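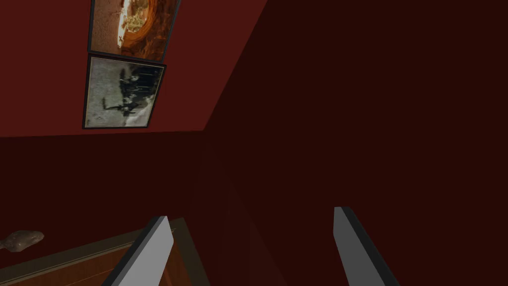 # Torby Room Pack for two-armed robots: what you get

I've been running the Torby pack from Humivport since March, and I like it enough that I keep pestering people to try it. It's a set of furnished simulated rooms you drop your robot into, with cameras on the body and at the wrists, so you can practice reaching and grabbing without breaking a single real vase (ask me how I know!).

The dining room is my favorite. It has deep red walls, a long table with a roast chicken and a potted plant on it, and pictures on the wall. The dim corners give my detector fits, and I mean that as a compliment.

## In the box

- 54 rooms, 20 of them with doors
- 4 lighting presets per room
- Feder, the little script tool for moving props 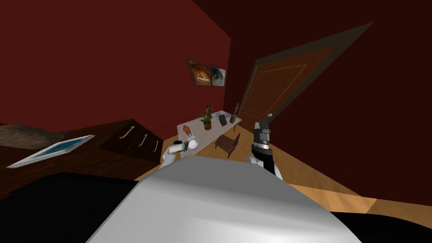
Setup took me one Tuesday evening, and most of that was the download. Fiorella Zuccaro on the support desk sorted out my license key while I was still typing the second email. Feder is the weak spot. It crashes if you rename a prop while a run is going, so save first!

Consolacion Castillo and I pushed 1000 runs through it on the Mahuika plan, the one with shared storage, and we'd pay for it again. If you work alone, the basic plan is plenty. You can move up later and keep your rooms.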